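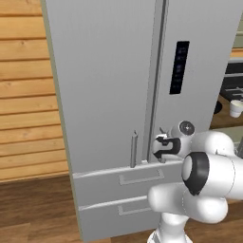
Warkier 30 Undersink Water Filter
Sold by Bromarport Kitchen Supply

Price: $318
Replacement cartridge: $74.50
In stock at the counter and online

We held off carrying an undersink filter for a long time. Most of the ones we were offered came with a brochure full of waterfalls and a test sheet that covered chlorine taste and nothing else. The Warkier 30 is the first one we have been willing to put on the shelf, and we still have some complaints, which you will find further down the page.

What it is

A single-cartridge carbon block filter that mounts on the side wall of the sink cabinet and feeds your existing cold tap. There is no tank, no pump, no electrical connection and no separate little faucet to drill a hole for. Water goes in one side, through a block of pressed carbon, and out the other. The maker calls this "Active Hydration Architecture." It is a carbon filter.

What it does

It takes out chlorine taste and smell, and it catches rust flakes and grit. In an older house with iron pipes you will notice the grit more than the taste, mostly because your faucet aerator stops clogging.

The box also says it "supports" mineral balance. We asked Warkier's sales office what that meant and got a reply two weeks later saying the filter does not remove minerals. So it leaves the minerals alone, the same as every other carbon block. If you have hard water and were hoping for less scale in the kettle, save your money. You need a softener, and we don't sell those.

It is not for well water that hasn't been tested. It will not make unsafe water safe. If your town has told you to boil your water, boil it.

Cartridge life

The carton says one year. The small print inside the manual says 2,347 gallons, and those two claims only match if your household uses a little under six and a half gallons of filtered cold water a day. Since the unit sits on the whole cold line, rinsing dishes and filling the mop bucket count too. A family that cooks at home will get there well before the year is up.

Narayanan Rao at our service desk put a meter on the line in his own kitchen and changed his cartridge in the seventh month, when the flow dropped off. Plan on two cartridges a year and do the math on that before you buy. If you only want filtered water for drinking and coffee, a pitcher costs a lot less to own.

There is a reminder light on the filter head. It is a timer on a coin battery and measures nothing. It will blink after twelve months even if you spent six of them in Florida.

Feeding a refrigerator

This is the question we get most. Yes, you can tee off the outlet to supply an icemaker or a door dispenser, using quarter-inch tubing. Two things to check first:

Your refrigerator very likely has its own filter already. Running two carbon filters in a row does little for the taste and it does lower the pressure, and icemakers are fussy about pressure. Small or hollow cubes are the usual sign. Some models come with a bypass plug for the internal filter. Look in the bag the manual came in.

The run from the sink should be short. Lacey Catterall, who handles our installs, won't go farther than the width of an ordinary kitchen without looking at the pressure first. If the line has to pass behind a range, have a plumber look at it.

Specifications

Type: single-stage carbon block
Rated capacity: 2,347 gallons
Maximum water temperature: 100 F, cold line only
Fittings: 3/8 inch compression, both ends
Optional outlet tee: 1/4 inch, sold separately
Mounting: steel bracket, four screws
Reminder: twelve-month timer, coin battery
Warranty: two years on the head and bracket, none on cartridges

In the box

Filter head, one cartridge, bracket, four wood screws, two braided hoses, a plastic wrench, manual. The screws are too long for thin cabinet walls and will come out the other side. Bring one in and we'll swap the set for shorter ones at no charge. The wrench is fine the first time. Keep a rubber strap wrench around for the second.

What we don't like

The cartridge is proprietary. We tried two of the off-brand ones and both wept at the collar, so for now you are tied to the $74.50 part, and we can't promise you that price will hold.

The hoses are short. If your shutoff valve is on the far side of the disposal you will want the longer pair from Vivik, which we keep behind the counter.

The "tool-free" claim on the front of the carton is hard to square with the wrench inside it.

Customer comments

"Taste is better. I can't tell the difference between this and the pitcher I had, but I don't have to fill it." Tia Nuttall

"Bought it for the rust. Aerator has been clean since May. Light is useless." Dean Wainwright

"Slower flow than I expected from the kitchen tap. I'd have liked to know that." Amber Tapley

She's right, and it is now on the page: expect a slower cold tap.

Returns

Unused units, 30 days, full refund. Once a cartridge has been wet we can't take it back, but we will take back the head and bracket. Installation is by appointment, any day but Monday. Call the service desk for a quote, and have a look under your sink before you do.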